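Haushalt & Technik — Fragen aus der Nachbarschaft
Rubrik: Automatisierung zu Hause und in der Werkstatt

Können Maschinen inzwischen Einkäufe und Päckchen einräumen?

Despina Vlad
Mitglied, 17 Beiträge

Hallo zusammen, ich betreibe mit meiner Schwester einen kleinen Versand für Gewürze, Tee und abgepackte Snacks. Wir machen das von zu Hause aus. Die Ware kommt in großen Kartons, wir sortieren sie auf dem Tisch und packen gemischte Geschenkboxen daraus. In normalen Wochen sind es 58 Boxen, im Februar waren es 86, und da saßen wir jeden Abend bis nach elf.

Jetzt überlegen wir, ob man diesen Teil irgendwie automatisieren kann. Es geht nur darum, Tütchen vom Tisch zu nehmen und in eine offene Schachtel zu legen. Die Tütchen sind alle verschieden: manche vakuumiert und steif, manche aus dünner Folie, manche mit Luft drin. Pro Box kommen fünf Sorten hinein, immer in anderer Zusammenstellung.

In Videos sieht man Roboterarme, die Wäsche falten und Spülmaschinen einräumen. Dann müsste das hier doch auch gehen? Ich habe bei Dalletti angefragt, die bauen Verpackungslinien, aber dort wollte man wissen, wie viele gleiche Einheiten pro Stunde wir haben. Gleiche Einheiten haben wir keine.

Meine Fragen also: Gibt es etwas, das für zwei Leute und einen Esstisch taugt? Und wenn nicht, worauf sollte man warten? Über das Budget möchte ich erst reden, wenn ich weiß, ob es überhaupt Sinn hat.

3 Antworten

Virgil Enache
Mitglied

Nein. Kauft euch ein Folienschweißgerät und stellt für die Saison eine Aushilfe ein. Ich habe jahrelang in einer Schlosserei mit einem Arm gearbeitet, der konnte genau ein Teil greifen, und wenn das Teil zwei Zentimeter daneben lag, hat er in die Luft gegriffen.

Irina Gavrilă
Mitglied, Schwerpunkt Werkstatt und Kleinserie

Ganz so schwarz würde ich es nicht sehen, aber für euren Fall ist die Antwort im Moment trotzdem eher nein.

Ich habe bei Crăciun in der Konfektionierung gearbeitet, dort lief eine Zelle mit Sauggreifer. Glatte Kartons und flache Beutel gingen gut. Bei zerknitterter Folie zieht der Sauger Luft und lässt los. Wir haben dann die Beutel von Hand flach auf ein Band gelegt, damit die Maschine sie nehmen konnte. Damit war die Arbeit nur verschoben.

Wenn ihr etwas ausprobieren wollt, dann trennt die Aufgabe. Das Zusammensuchen ist der schwierige Teil, das Verschließen und Etikettieren ist der einfache. Für Etiketten gibt es Tischgeräte, die auch bei kleinen Mengen etwas bringen. Wir hatten eins von Trolla, das war laut, hat aber funktioniert. Achtet darauf, dass man die Rolle ohne Werkzeug wechseln kann.

Und sortiert vorher in Kisten, eine Sorte pro Kiste, in der Reihenfolge, in der gepackt wird. Klingt banal, hat bei uns mehr gebracht als die Zelle.

Emilian Ardeleanu
Mitglied, 5 Antworten in dieser Rubrik

Ich beschäftige mich beruflich mit Greifern und kann vielleicht erklären, warum die Videos einen falschen Eindruck machen.

Viele davon zeigen einen Ablauf, der lange geübt wurde, mit denselben Gegenständen am selben Platz. Manche sind ferngesteuert, das steht dann klein darunter oder gar nicht. Ein vakuumiertes Päckchen ist für einen Greifer mit zwei Fingern an sich dankbar. Es hat Form, man kann es an den Seiten fassen und hochkant stellen. Schwieriger wird es bei allem, was daneben liegt: glänzende Folie spiegelt, die Kamera erkennt die Kante schlecht, Päckchen liegen übereinander, und unter einem Stofftuch gibt der Untergrund nach oder das Tuch wandert mit. Dazu kommt die Schachtel. Das erste Päckchen in eine leere Schachtel zu legen ist leicht. Beim fünften muss man die anderen zur Seite schieben, und das machen Hände nebenbei.

Was sich geändert hat — und da widerspreche ich Virgil — ist die Art, wie man solchen Maschinen etwas beibringt. Früher hat man Positionen programmiert. Heute nimmt man auf, wie ein Mensch die Arbeit mit einem Handgreifer macht, sehr oft und in verschiedenen Wohnungen, und trainiert damit. Auf dem Tisch darf es dabei ruhig unordentlich sein. Die Ergebnisse sind im Labor brauchbar. Auf einen Esstisch stellen und weggehen würde ich so etwas noch nicht. Wenn von 17 Griffen einer danebengeht, muss jemand danebenstehen, und dann kann derjenige auch selbst packen.

Zum Tempo noch: Ein geübter Mensch ist bei gemischten Tütchen deutlich schneller als jeder Arm, den ich in dieser Preisklasse gesehen habe. Über Nacht laufen lassen wäre das Argument dafür, aber dafür fehlt die Zuverlässigkeit. Die Geräte von Naltthorpe, die gelegentlich in Foren empfohlen werden, sind für Schulungen gedacht. Die Traglast reicht für eure Päckchen, die Software müsstet ihr euch aber weitgehend selbst bauen.

Ich würde es so machen wie Irina schreibt, also Etikettieren zuerst. Für das Packen selbst hilft eine feste Unterlage ohne Falten, die offene Schachtel leicht schräg vor sich und die Sorten im Halbkreis darum. Falls ihr später doch eine Maschine anschafft, braucht ihr diese Ordnung sowieso. Beim Anbieter würde ich dann verlangen, dass er mit euren eigenen Tütchen vorführt, unsortiert auf den Tisch geschüttet, und zwar mehrere Boxen hintereinander ohne Eingriff. 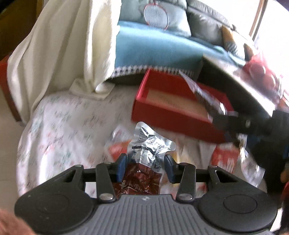

Fragt bei so einer Vorführung auch, was passiert, wenn ein Päckchen herunterfällt. Bei den meisten Systemen bleibt der Arm stehen und wartet, bis jemand kommt und quittiert.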